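보도자료

실토, 3월에 두 번째 매장 ‘케케티’ 문 엽니다
찜 요리만 하는 작은 식당, 점심 예약은 오늘부터

2025년 1월 3일

안녕하세요, 실토(Silto)를 운영하는 잉그리드 이와사키(Ingrid Iwasaki)입니다. 보도자료는 원래 딱딱하게 써야 한다던데, 저는 그런 문장을 쓰면 손이 굳어서요. 그냥 단골손님께 말씀드리듯이 쓰겠습니다. 기자님들, 필요한 부분만 골라 쓰셔도 됩니다!

먼저 소식부터요. 실토가 오는 3월에 두 번째 매장을 엽니다. 이름은 케케티(Keketti)이고, 좌석은 많지 않습니다. 바 자리와 4인용 테이블 몇 개가 전부예요. 메뉴는 처음부터 끝까지 찜입니다. 만두, 찐빵, 달걀찜, 연잎밥, 그리고 제가 고집을 부려서 넣은 단호박 카스텔라까지 모두 김으로 익힙니다. 튀김은 없냐고 벌써 여러 분이 물어보셨는데, 없습니다. 주방에 튀김기를 놓을 자리도 없어요(도면을 네 번 고쳤는데 끝내 안 들어갔습니다).

실토를 처음 열었을 때는 국수가 중심이었고 만두는 곁들임이었습니다. 그런데 언제부턴가 만두만 드시고 가는 분들이 늘더니, 지난해에는 하루에 만두가 368판이나 나간 날도 있었어요. 그날 저녁에 직원들이랑 남은 국수를 끓여 먹으면서 케케티 이야기가 처음 나왔습니다. 누가 먼저 말을 꺼냈는지는 지금도 서로 자기라고 우깁니다.

만두피는 지금처럼 매장에서 직접 밉니다. 밀가루는 제분업체 린드크비스트(Lindqvist)에서 받기로 했어요. 샘플을 여섯 가지나 받아서 쪄 봤는데, 찌고 나서 식어도 피가 질겨지지 않는 것을 골랐습니다. 포장해 가시는 분들이 제일 많이 하시던 말씀이 “집에 가면 딱딱해요”였거든요. 속은 돼지고기 부추, 새우 죽순, 두부 버섯, 그리고 계절마다 바뀌는 한 가지로 시작합니다. 봄에는 냉이를 넣을 생각인데, 냉이 값이 워낙 들쭉날쭉해서 쑥이 될 수도 있습니다.

공간 설계는 트로켈(Trokell)이 맡았습니다. 저는 음식점이라면 벽에 뭘 좀 걸어야 하지 않나 싶었는데, 설계팀에서 자꾸 빼자고 하더라고요. 처음엔 좀 서운했지만 지금은 그 말을 듣길 잘했다고 생각합니다. 제일 공을 들인 건 환기예요. 찜집은 겨울에 창문이 뿌옇게 되고 옷이 눅눅해지기 쉬운데, 배기구를 주방 쪽으로 몰고 손님 자리 위는 따로 공기가 돌게 했습니다. 소리도 줄였고요. 지금 매장은 저녁이면 옆 사람 말이 안 들린다는 후기가 꾸준히 달려서, 볼 때마다 마음이 아팠습니다.

가격도 궁금하시죠? 만두 한 판은 지금 실토와 똑같이 갑니다. 점심에는 만두 한 판에 달걀찜과 맑은 국이 나오는 세트가 있고, 세트에서 만두를 한 판 더하시면 2000원을 빼 드려요. 차는 보리차가 기본이고 더 달라고 하시면 얼마든지 드립니다.

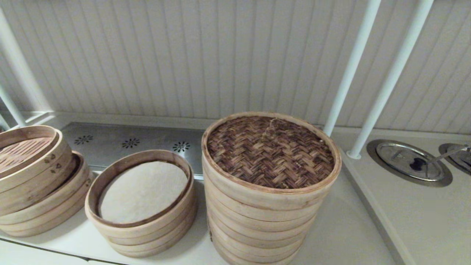 예약은 오늘부터 실토 매장과 전화로 받습니다. 개점 첫 주 점심은 모두 200석을 예약으로 돌리고, 저녁은 예약 없이 오시는 순서대로 모실게요. 유아차를 가져오시는 분은 예약하실 때 말씀해 주세요. 바 자리 말고 안쪽 테이블로 잡아 드리겠습니다. 주차장은 없어요. 건물 뒤편 공영주차장이 제일 가까운데 점심때는 금방 차니 버스를 권해 드립니다.

아, 그리고 만두 교실 문의도 많아서 같이 적습니다. 지난해 실토에서 연 만두 교실에 모두 212명이 다녀가셨어요. 케케티에서도 이어서 할 텐데, 주방이 손에 익을 시간이 필요해서 개점하고 한 달은 쉬려고 합니다. 날짜가 정해지면 매장 입구에 먼저 붙이고 그다음에 누리집에 올릴게요. 기존 수강생분들이 부탁하신 찐빵 반도 준비하고 있습니다. 발효 시간이 길어서 중간에 뭘 하며 기다릴지가 고민인데, 좋은 생각 있으시면 알려 주세요!

실토 본점은 그대로 영업합니다. 국수도 그대로예요. 문 닫느냐고 걱정하시는 분이 계셔서 꼭 써 두고 싶었습니다.

취재와 시식 문의는 실토 매장으로 전화 주시고 잉그리드를 찾으시면 됩니다. 점심 장사 시간에는 전화를 잘 못 받으니 오후 세 시 넘어서 걸어 주세요.

실토 대표 잉그리드 이와사키 드림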